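Hikeo Buro Tabletop Cell — planning and budget notes

Product page revised 14th April

The Buro is a single-arm cell for handling kitchenware and other small rigid parts on a table. It ships with the arm, a two-finger gripper, the controller and one set of clamps. The table is not included.

Order codes
Buro base cell: HB-500
Buro with second arm: HB-858
Poseo mounting platform: sold separately

What to budget for
Floor space is the item most often left off the request. Allow 2000 mm of clear wall length per cell, plus access behind the platform for the operator. Cable slack at the wrist needs its own allowance — a gripper cable sized to the straight-line distance will pull at full rotation.

Spare finger pads are consumables and should go on the operating budget. The controller and arm are normally capitalized together. Robles handles installation and quotes it as a separate line.

Lead time
Base cells ordered before the end of August ship from current stock. Second arms are built to order. Ritva Aaltonen in applications engineering reviews layout drawings before a quote is issued.

Small metal parts on a round table, single gripper
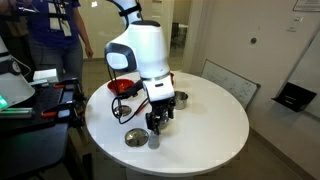

Can a second arm be added after the base cell is installed?
A second arm can be added later, provided the Poseo platform was ordered in the wide version. The controller needs a license upgrade, quoted with the arm.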